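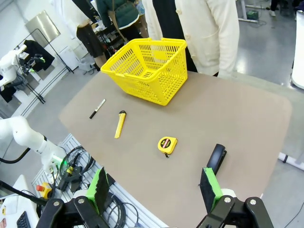

Week 6: How shops decide where things go

Right, this week we're on shop layout, and I should warn you that I love this topic and will go over time if you let me. It's also the one that ruins supermarkets for you. I can't buy milk any more without looking at what I was made to walk past on the way to it.

What to have read

Chapter 4 of the course reader (the Helach case) and the short piece on corner shops. If you only manage one, do the corner shops. It's six pages and much better written.

1. The old counter shop

For a long time you didn't pick anything up yourself. You stood at a counter and asked, and somebody behind it fetched, weighed and wrapped. Layout was for the staff: the tea near the scales, the string near the paper, the slow stuff up the ladder. The customer saw a wall of drawers and had to know what they wanted before they opened their mouth.

I've put a page from the Rizk ledger on the course site. Rizk was a family grocer's and hardware shop, and the ledger starts in 1834. Have a look at how short the orders are. People came in for candles and left with candles! There's hardly a line in it that looks like an impulse buy, apart from the boiled sweets, and those were kept in jars on the counter at the height of a child's nose. So somebody had worked it out already.

2. Then you get a basket

Self-service changes two things at once. The shop needs fewer people behind the counter, and the customer is now wandering about with one hand free and something to fill. I'd like you to think about the basket as part of the layout, because shops certainly do. Where is the stack? Just inside the door, or further in, next to the first thing you might pick up on a whim? Is there a second stack halfway round, for people who came in for one item and now have five tucked under an arm?

A basket also sets a limit. It gets heavy, the handle digs in, and you go and pay. Trolleys don't do that, which is why the big shops would much rather you took one (and why the small ones can't, their aisles being too narrow).

3. The first few steps

You'll see this called the landing zone or the decompression zone in the reader. The idea is that people coming in off the street are still slowing down, folding umbrellas, looking for their list, and don't take much in. Put your best offer there and it gets walked straight past. I'm about three-quarters convinced. It seems to fit big shops well and corner shops hardly at all, where the regulars are at the till before the door has closed behind them.

4. What goes next to what

Three ways of doing it, all of which you'll find in the same shop if you look:

By kind. All the pens together, all the tape together. Easy to stock, easy to find if you know the name of the thing.

By job. Everything for wrapping a parcel, everything for hanging a shelf. Lovely for the customer, a pain for whoever fills the shelves, as the same item ends up living in several places.

By habit. It's there because it has always been there, and the regulars would complain. Please don't sneer at this one. Moving the bread annoys people for months.

Badix, the hardware chain in the second case, tried going fully by job in February and had gone back to a mix by spring. The case gives 3820 product lines for their middle-sized branch, and of those 111 were on display in more than one spot. Before the seminar, decide whether you think that's a lot. I keep changing my mind.

5. The till

Small, cheap, needs no thinking about. Batteries, gum, lighters, a pen. You're standing still and you've already decided to spend money. I don't have much to add to what the reader says, except that queues have got shorter since self-checkouts came in and the shelves beside them haven't caught up. Ato, the convenience firm we met in week 2, moved theirs to the end of the queue for hot drinks instead. Clever, I thought.

Your task

Pick a shop you know, under 14 aisles please (last year someone did a whole retail park and I'm still tired). Go at a quiet time and ask before you start drawing. Sketch the floor by hand, mark the door, the baskets and the till, and label each section as kind, job or habit. Then write a page on the one thing you'd move and who would be cross about it.

Pencil is fine. Photos of the sketch are fine too, as long as I can read your labels. Hand in by May 14, 2022, through the usual folder, and bring a copy to the seminar so we can swap them round.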